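Running Questions I Get All the Time

I've coached beginners and nervous first-time racers for a good while now, and my inbox tends to fill up with the same questions every spring. So I finally sat down and typed out my answers! If yours isn't in the list, use the contact form and I'll get to it (I'm slow, but I do get to it).

Last updated 19/02/2023

Do I need to drink during a run?

For anything under 55 minutes in cool weather, I don't bother. I have a glass of water before I leave and another when I get home. In summer it's a different story, and I carry a bottle or plan a loop that goes past my front door. Kaisu Juntunen, who runs with our group, freezes hers half full the night before and tops it up in the morning. I've copied her ever since.

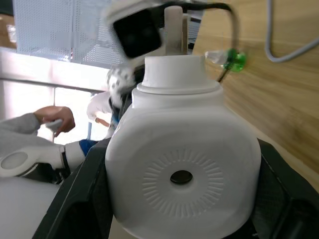
White bottle with a screw cap and a slender nozzle.

How much should I drink, then?

Go by thirst, mostly. On long days I take small sips every mile or so and I get through something like 500 ml an hour, but I'm a heavy sweater and you might need a lot less. Gulping a whole bottle at once just sloshes — try it once and you'll never do it again.

Can I use plain water or do I need a sports drink?

Plain water is fine for most of what we do. Once you're out there for a couple of hours you'll want some salt and sugar too, and whether that comes from a drink mix or a bag of pretzels is up to you. I'm a pretzel person.

What do I do the night before a race?

Lay everything out! Shoes, socks, bib, pins, the shirt you've already worn on a long run. Put your watch on to charge before dinner, because at bedtime you'll forget. I drove all the way to the Brunarden 10K one year with a dead watch and ran the whole thing by feel, and I'm still a bit sore about it.

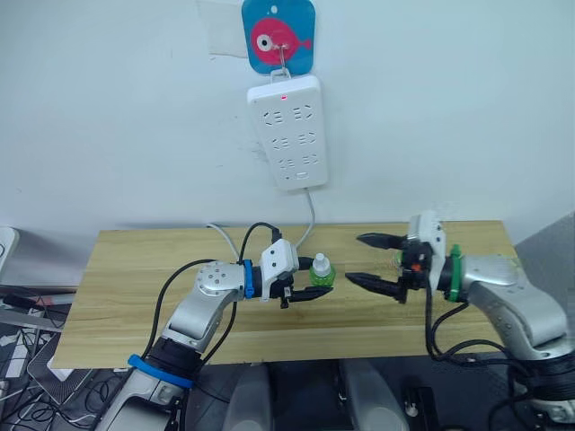

Power strip hanging on the wall under a fish tag.

How many days a week should I run?

If you're brand new, three. Most of my group settles at 4 after the first couple of months, and that's plenty for a decent 10K. Miloslav Lukáč runs every single day and loves it, but he's been at it since high school and his legs are used to it.

I missed a week. Have I lost everything?

No! You'll feel a little creaky on the first run back and then it's fine. Don't try to squeeze the missed runs into the next week, though — that's how I ended up with a cranky Achilles.

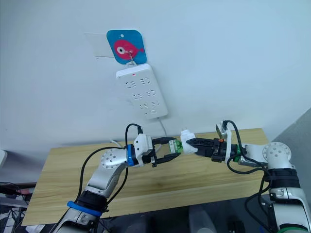

Two weeks off is also okay. After three or more I'd go back a few steps in the plan and build up again, and if you were out sick, give it an extra few easy days on top.

Can I join the March group if I've never run before?

Yes, please do. We start with run/walk intervals, and Aisling Nic Aodha stays at the back with whoever wants company. You need shoes that fit and that's really it. Bring a light jacket, too, as we stand around talking a lot afterward.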